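Furniture log, ground floor, Stallness
Layouts, surfaces and seating. December revision.

The ground floor at Stallness is a single open room with a tiled floor and glazing on one side. It was let unfurnished. Everything in it was brought in from three sources: the older desks came from the Kasstead office when that lease ended, the lounge pieces were bought through Buroleo, and the rest is odd stock. The log records what stands where, what it stands on, and what needs attention. Entries are kept short. Asset labels are on the underside of each item and the running number has reached 2722.

Floor
Glazed tile, light grey, laid throughout. The finish is hard and takes a shine. Chair legs without pads will mark it, and grit carried in from the car park does the same under castors. Sweep before mopping. A neutral cleaner is enough; anything with wax leaves a film that shows in low sun from about 3 in the afternoon.

Felt pads
Self-adhesive, 2 mm, cut to suit. Thin metal legs need the smallest size, otherwise the pad spreads past the foot and collects dust. Check every 8 weeks. Pads that have slid are removed with a plastic scraper and the adhesive taken off with white spirit on a rag.

Desks and task chairs
White tops, wiped weekly. Felt-tip comes off if caught the same day. The castor chairs are older than the desks and two have a slow gas lift. Replacement lifts are on order from Mok, quoted at roughly 7 working days.

Power
Floor sockets are few, so extension leads are used. Leads should run along the wall line where possible. Any lead crossing a walkway goes under a rubber cover strip, and the strips are kept in the cupboard by the stairs.

Lounge group
One table and its armchairs, Buroleo order, delivered flat and assembled on site. The table top is glass over a woven pattern, on a dark metal frame. Glass is cleaned with a damp microfibre cloth and dried at once. Lift the armchairs when moving them, as dragging loosens the leg fixings. 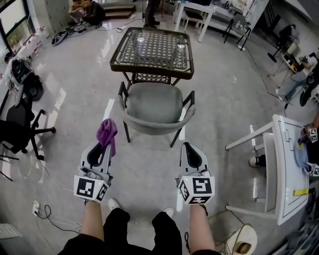 Grey armchair pushed in at the square glass-topped table. Thin black metal legs on tile.

Leg fixings on the armchairs take a 5 mm hex key. Tighten by hand, a quarter turn past snug, and recheck after the first month of use. Spare bolts are in the tin with the felt pads.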